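Wudstead Robotics Club – the Lullik project gallery

Notes and pictures from the spring term, put together by Eduardo Abella
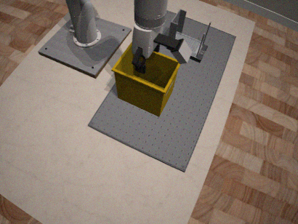

I should say at the start that I was against doing so much of this year's project in simulation. The club voted for it while I was still making my case, and I have been grumbling ever since, so read what follows with that in mind.

Lullik is our entry for the Hemwood student challenge, small parts section. The task sounds dull and is: take a part from a bin, carry it to a fixture, set it down the right way round, go back for the next one. The rules let teams submit a simulated run for the first stage, and only those who get through are given time on the real cell at Hemwood in the summer. There are 12 of us in the club, most in their second year, and three who had never written a line of code before February.

The model

The cell was built on screen before anything else was started. The robot stands on a square grey plate, with the yellow bin on a perforated board and the fixture further along the same board. It looks very smart. My complaint is that it looked very smart in the second week too, when the arm could not reach the far end of the fixture without passing its elbow through its own base. People came by our stall at the open evening, admired the wooden floor and asked no questions about the elbow.

The floor, by the way, took somebody an entire evening. I have seen the commit history.

The bin

Yellow was chosen because the vision group wanted something that stood out well from the beige tabletop. Fair enough, and it does. I did ask what happens if Hemwood hands us a grey bin, and was told we would deal with it then. It is now on the list of things we will deal with then, which has grown to a second page.

The depth of the bin has caused more trouble than its colour. The fingers have to go down inside without the gripper body touching the rim, and our first planner treated the bin as a solid block. It refused to go in at all. The second planner treated the bin as if it were not there, and went in through the front wall. We are on the third.

The numbers

We have made 1,731 simulated picks with the current planner, and 1,622 of them counted as good. This is the figure that went on the poster in large type. I would like it noted that "good" here means the part left the bin and was still in the fingers two seconds later. It does not mean it arrived at the fixture, and it certainly does not mean it was the right way up when it got there. I asked for a second figure covering the whole job. The group agreed this was a sensible idea and then ran out of term.

I would also like to know what friction value was used. The answer I was given was "the default". Anyone who has tried to pick up a slightly oily bracket with a cheap gripper will know what I think of the default.

The fixture

This is the part of the model I trust most, mainly because the two people who made it measured everything twice and argued over the drawings in the corridor. It sits at the far end of the board with its plates, a shallow tray and a thin upright rod. The rod has been the cause of most of our collisions. One faction wants to ask Hemwood if it can be moved. The rules say fixtures stay where they are, page 3, and I have now pointed this out at several meetings.

What the simulation was good for

I will give it this much. The new members could break things all evening and it cost us nothing. Last year we had one small Yensuk arm between the lot of us, and beginners mostly stood behind somebody else's chair until it was time to go home. This year everyone has written at least one routine that ran, and two of the three newcomers now know the planner better than I do. One of them found the elbow problem.

Whether any of it will carry over to a real arm, with real cables and a bin that shifts when you knock it, I have my doubts – and I have put them in writing in the design report, section 4, for anyone who wants to see them.

Still to do

A proper count of completed placements. Random changes to the lighting, which the vision group keeps promising. Some parts with rough friction values, chosen by someone other than the person who wrote the grasp routine. A bin in a different colour.

The club meets in the downstairs lab from half past five. New members are welcome, including those who think simulation is the answer to everything, as I could do with somebody fresh to argue with.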